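4. Category Scoring and Roster Persistence in Keeper Leagues

4.1 Setting

Most published work on fantasy baseball valuation assumes a redraft league, in which every roster is cleared at the end of the season and the value of a player is fixed by one year of expected statistics. Keeper leagues break this assumption. A manager who holds a player across seasons pays a cost now, in the form of a lost draft pick or a share of the auction budget, and receives a stream of later production that is uncertain in both size and duration. The question in this section is whether the scoring format changes how long managers hold players once the expected production of those players is controlled for.

We use transaction logs from Fostuvar, a hosting service for private leagues. The sample contains 79 leagues, each with at least 3 completed seasons under unchanged rules. Leagues that switched formats during the period were dropped, as were leagues in which more than one team changed managers in a single winter. Auction and snake-draft leagues were both kept. Auction leagues in the sample use budgets of different sizes, so all prices were rescaled to a common base of 300 units before estimation.

4.2 Measures

The dependent variable is roster persistence, defined as the number of consecutive opening days on which a player appears on the same team. Trades end a spell. A player who is dropped and then picked up again by the same manager in the same season is treated as never having left. Spells still running at the end of the data are right-censored.

Projected production was taken from the preseason file that Fostuvar displays to all of its users at the start of March. We prefer this file to a more accurate outside projection, as it is the one managers had in front of them when keeper decisions were due. Age, position, and time spent on the injured list in the prior season enter as controls. Position eligibility follows the rules of the individual league, so the same player may be listed as a shortstop in one league and a middle infielder in another.

Scoring format is coded in two classes. In category leagues, teams are ranked separately in each statistic and the ranks are combined. In points leagues, each event carries a fixed weight and a team's total is the weighted sum. Head-to-head and season-long variants are separated by a second indicator, and the interaction of the two is included in the full model.
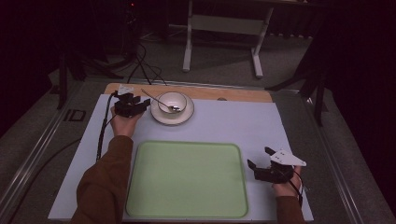
Figure 4. Tabletop with green tray, saucer, and bowl; two hand-held grippers.

The spell data were fit with a discrete-time hazard model with league-level random effects. A separate baseline was estimated for pitchers, whose spells are shorter under every format and whose hazard does not fall with time on the roster in the way that it does for hitters. Relief pitchers were excluded from the main model. Saves depend on a role that can be lost within a week, and the projection file carries little information about the security of that role.

4.3 Results

Category leagues show longer spells for hitters whose projected value is concentrated in one statistic, with stolen bases the clearest case. A manager who keeps such a player protects a position in one category, and the replacement market for that category is thin by midseason. In points leagues the same player is valued at the sum of his weighted events and is released once that sum falls below that of a freely available alternative. The difference remains after controlling for age and is largest in leagues with over 30 roster spots per team.

For starting pitchers the pattern runs the other way. Points leagues reward innings directly, and managers in those leagues hold durable starters with average rates for longer. Category leagues penalize the same pitchers through earned run average and WHIP, so their spells end earlier even when their strikeout totals are high. Idun Westerberg reported a similar split in her study of Hellström, a service that offers only season-long play, though she did not separate starters from relievers.

The head-to-head indicator has a small effect when entered alone. Its interaction with points scoring is larger and negative for injured players, meaning that managers in weekly matchups release them sooner. Leagues with a dedicated injured slot do not show this effect. We were unable to test whether the number of such slots matters, as the rule is recorded in the Fostuvar settings only as present or absent.

4.4 Robustness

Three checks were run. First, the model was re-estimated without auction leagues, and the signs of all format coefficients were unchanged. Second, the projection file was replaced with the one compiled by Rizwan Rana for the Murholm leagues, which rates young hitters more generously. The coefficient on age weakened, as expected, and the format coefficients moved very little. Third, spells that ended in a trade were treated as censored instead of completed. Under this definition the result for starting pitchers is no longer distinguishable from zero in head-to-head leagues, and we therefore limit our claim for that group to season-long play. The effect of trade deadlines on spell length is taken up in Section 5.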